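The Gap Beside the Fridge

Every kitchen I have ever loved had a bad corner in it, and I have come around to thinking we should leave those corners alone.

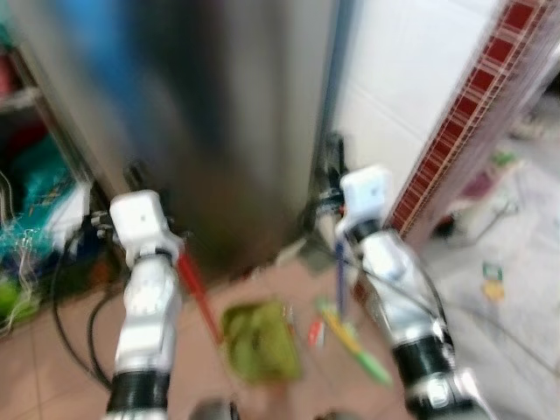 My grandmother's was a narrow strip between the refrigerator and the wall, and into it went the broom, the yardstick, a folded stool and, for most of one winter, a kite. My own is a shelf. It began as a place for cookbooks, and I believe there are still two cookbooks on it, but mostly it holds plastic bags saved for a second use, chargers for phones we no longer own, and whatever came in through the back door and needed setting down for a minute. Some of those minutes are now going on six years.

I bring this up because my neighbor Montserrat Ponce had her kitchen redone in May, and it is lovely, and I have been thinking about it ever since with something close to sadness. Everything has a drawer. The drawers close by themselves. When I went over on Wednesday with a jar of soup I stood in the middle of the room holding it and couldn't find one place where a person might put a thing down without feeling they had made a mess. She took it from me kindly and it vanished behind a panel. She told me the new cabinets gave her 20 more square feet of storage, and I'm sure they did.

Now, I'm not defending filth. Pull the fridge out now and then and sweep behind it, please. Wipe the tiles. My friend Madhu Nishad cleans the grout in her kitchen with an old toothbrush and I admire her for it, and I even did mine once, all along the border strip, and felt very fine for a day or two. Clean is one question, though, and cleared is another, and the magazines have run the two together until a tangle of wires on a shelf is supposed to make us ashamed.

I once spent $300 on baskets and bins to fix my shelf. They were handsome bins. Within a month the wires were in a bin, the bags were in a bin, and I was standing on a chair every evening looking for the one cord that fits the radio. I gave the bins to Eliseo Ventura down the street, who keeps seedlings in them, and the wires went back to hanging over the edge where I can see them.

A kitchen is where the whole house comes to empty its pockets. Let it have somewhere to do that. If you are planning a new one this year, and the nice person with the tape measure offers to close up the odd little space at the end of the counter, ask them to leave it open. You'll have a broom in there by suppertime.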